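April 2, 2023
By the Plillby newsletter desk

The repair evening in Plillby is moving to a bigger room

When we opened the repair evening in Plillby two winters ago, we put out 20 chairs and were worried that they would look too many. Last month people were standing along the wall with their toasters and lamps in their arms, and a few went home again before their turn came. So we have looked for a bigger place, and we have found one. From June the repair evening will be held in the old Tedesco building, on the side of the river where the bus stops.

The new room has better light and two sinks, and there is a door wide enough for a bicycle. It also has a kitchen, so there will be tea again, which many of you have asked for. The rent is higher than what we pay now, but the town has agreed to cover the first year. After this year we will have to see. I would like to keep the evening free for everyone, and I think it is possible if the box near the door is not forgotten.

Some of you have asked what was repaired during the winter. In the book I find 251 things brought to us, and 114 of them were lamps, kettles and radios. The rest was mostly clothes, bags and chairs, with one accordion that we had to send to a shop in Ikum. Not all of these things could be saved. With kettles the problem is often that the bottom is closed with glue, and when you open it you also break it. I wish the makers would use screws, as they did when I was a child.

Clothes are much more grateful. A zip can be changed in half an hour if you bring the new one with you, and please do bring it, our drawer has only short ones left. For wool we now have a good selection of threads, thanks to the Femix shop, who gave us a whole carton when they changed their stock. If your jumper has a hole at the elbow, come with it early, while the hole is small.

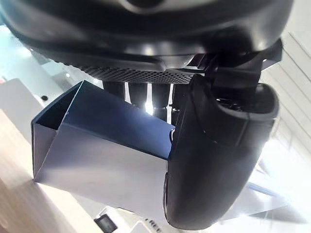
I want to say a word about waiting as well. Until now we have written the names on a paper by the door, and the person who came first was first. This was fair, but somebody with a very quick job sometimes had to wait behind a sewing machine for a whole evening. In the new room we will have two lists, one for short jobs and one for long jobs. We will try it until the autumn and then ask you what you think.

We also need shelves. The spare parts are now in almost 700 small bags and jars, and the cupboard which we have used is not ours and must stay where it is. If you have a shelf at home that you do not need, metal or wood, please tell us before you carry it over — the stairs at the back are narrow. Boxes with lids are welcome too, but no more jam jars, please.

The April and May evenings stay in the old room, at the usual hour. The last thing can be handed in one hour before we close. Please write your name and your telephone number on a piece of paper and fix it to the thing with string, as tape comes off.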